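About Us
Home / About / Our Shows / Classes / Rent the Space / Contact

Hi! I'm Sorcha Ó Néill, and I run Plalholm Playhouse, a 94-seat theater on the second floor of the old Adlow building in Riswood. If you've ever come up the stairs out of breath and been handed a program by a woman with a pencil behind her ear, we've met.

I started out as a stage manager. I toured for years with other people's shows, calling cues from dark corners and eating dinner at 11 p.m., and I loved nearly all of it. When I moved to Riswood I figured I was done with theater. Then a friend asked me to help with a reading of her new play in a church basement, and 50 people showed up on a rainy night in May. We ran out of chairs. I went home and started looking up rents.

We do new plays, mostly. Small casts, short runs, and writers who live close enough to sit in on rehearsals (some of them sit in on every single one, and argue, and I wouldn't have it any other way). We read everything that gets sent to us, though it can take a while, so please be patient if you've mailed us a script! Our first full production was Fang, a two-hander about a pair of sisters who inherit a dental practice. It's a comedy, mostly. People still ask me when we're bringing it back, and the answer is that I'm working on it.
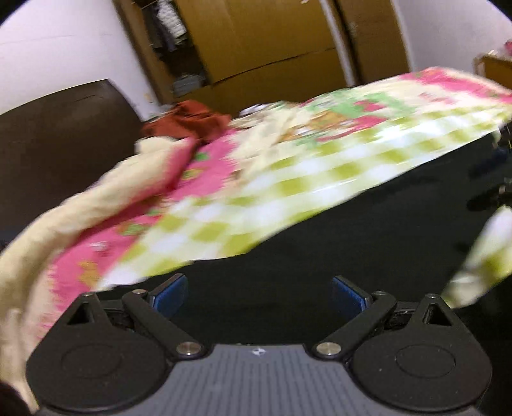
The other half of what we do is classes. We've got beginner acting for adults, a playwriting group that meets in the evenings, and a backstage course that I teach myself. That last one is my favorite, and I'm only a little biased. You'll learn how to read a cue sheet, hang and focus a light, run a props table, and call a show without losing your voice or your temper. You don't need any experience. We've had nurses, bus drivers, a retired judge and plenty of high school students come through, and a good number of them have ended up on our crew.

Classes are capped at 20 people and they do fill up, so get on the mailing list if you're interested.

As for tickets, we keep them cheap. Every performance has a batch of pay-what-you-can seats, and you don't have to explain yourself to get one – just ask at the box office. The last preview before opening is always pay-what-you-can for the whole house. Come early for that one, the line goes down the stairs.

A few practical things people ask me. Yes, there's an elevator now, around the side by the parking lot. Ring the bell and somebody will come down. Doors open half an hour before the show. We sell coffee, tea and cookies in the lobby, cash or card, and you can take your drink in with you if it has a lid. Latecomers get seated at the first good break, and in a play with no intermission that might be a bit of a wait – sorry!

We also rent out the rehearsal room when we're not using it. It has a sprung floor, a piano that gets tuned every fall, and big windows on the street side. Rentals are for 2 hours minimum, and local groups get a discount. Send me an email with your dates and I'll get back to you, usually late at night.

Box office hours and the full season are on the Our Shows page.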